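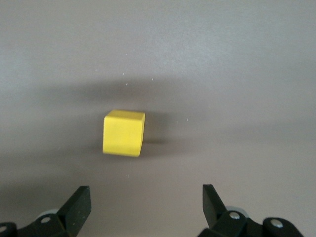
Yellow cube on a gray tabletop.

Thread: Guardrail end treatments on the Drereck Road curve

gradebreak62
The county posted the plan sheets for the Erkbridge approach on 2 July 2023. Guardrail is extended 353 feet on the outside of the curve, with a new crash-rated terminal at the east end. I don't see any change to the superelevation. Has anyone read the drainage sheet?

mokgethi_rd
Read it. Two inlets move back behind the new rail line. My problem is the post spacing. They go to half spacing near the culvert, but the headwall is still inside the deflection distance.

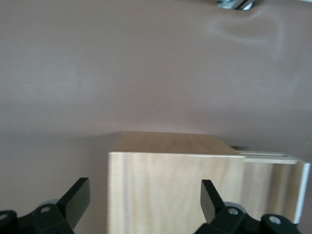
gradebreak62
Deflection depends on the blockout as well as the spacing. The detail calls for 18-inch posts centers at the headwall only, and I think that is a typo. A blockout is a plain rectangular piece of wood, same idea as the pale block in my picture, with the grain running up and down. It holds the rail off the post so a wheel doesn't snag.

P. Lekota
Not a typo. Palesa Lekota here, I drive the Grimis bus through there. Jordan Furnival at the county told me the soil is shallow over the culvert.
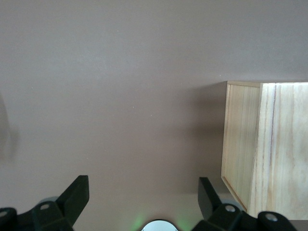 So the posts can't go to full depth, and they tightened the spacing to make up for it.

mokgethi_rd
Shallow posts at tight spacing are still shallow posts. I would bolt to the slab.

gradebreak62
Disagree — the slab may not take the load. Comments close in August, so send it in.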